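3.2 Handling rules for open storage

Most published guidance on domestic manipulation treats a drawer as a box that happens to move. The drafting group behind the Ruloten code took the same view until its members began running the clauses in a furnished room, where a low drawer proved to be an excellent instrument for embarrassing a humanoid. We therefore organise this section around the drawer, and around the four clauses that deal with it. Figure 4 gives head-camera views.

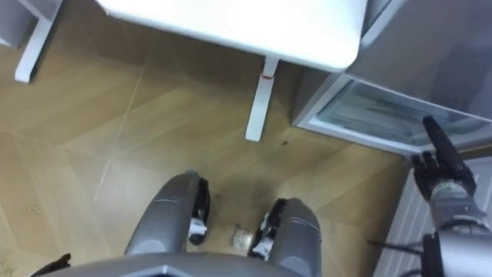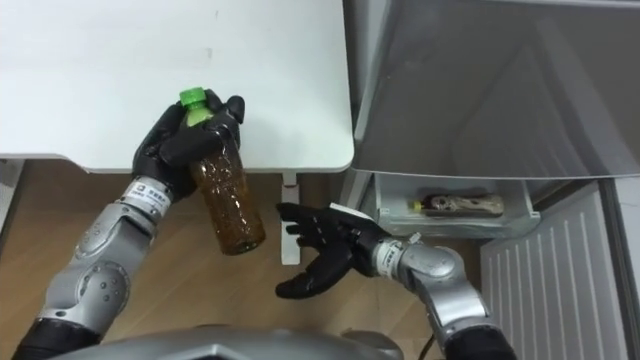
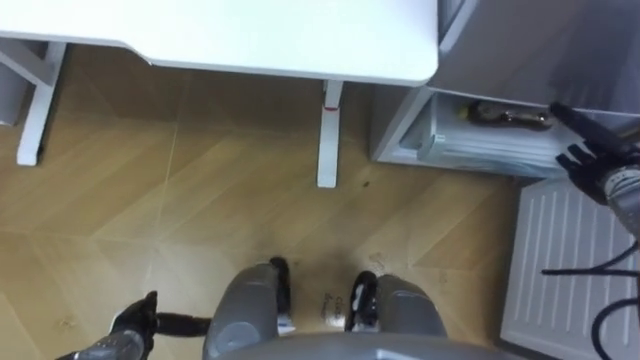 Figure 4. Head-camera views of work at a low drawer beside a white table. Top: right index finger extended toward the drawer's lower edge. Middle: bottle with a green cap in the left hand, right hand open. Bottom: right hand beside the open drawer, an object lying inside.

Clause 1 concerns contact. A drawer may be moved by its front or its rim, and by no other part. The earlier Holta draft permitted "any suitable surface", a phrase that every controller we tested interpreted generously. Clause 2 caps pulling force at 20 newtons. Beyond that the robot must stop, let go and report a stuck drawer, which is also what we would ask of a houseguest.

Clause 3 covers the passing of an object from one hand to the other. The giving hand keeps its grip until the receiving hand has registered steady contact for 200 milliseconds. Nemov's comments on the draft called this figure timid. We kept it. Over 2,000 simulated handovers, the shorter intervals saved very little time and dropped a good deal of virtual tea.

Clause 4 is the one that attracts arguments. It requires the robot to keep its feet still while either hand is inside a drawer's travel. Ham, our whole-body planner, dislikes this rule intensely and will propose a small sideways step at almost any opportunity — usually toward the furniture. Holding the feet still shortens the reach, and some items at the back of a deep drawer become unavailable. We consider an unavailable item a reportable outcome and score it separately from a failure.

None of the clauses says who closes the drawer. The first draft assumed that the robot would, the second assumed that the person would, and the current text leaves the matter to the task description. Operators should state the expected end position before a trial begins, and record it with the force log described in Section 3.3.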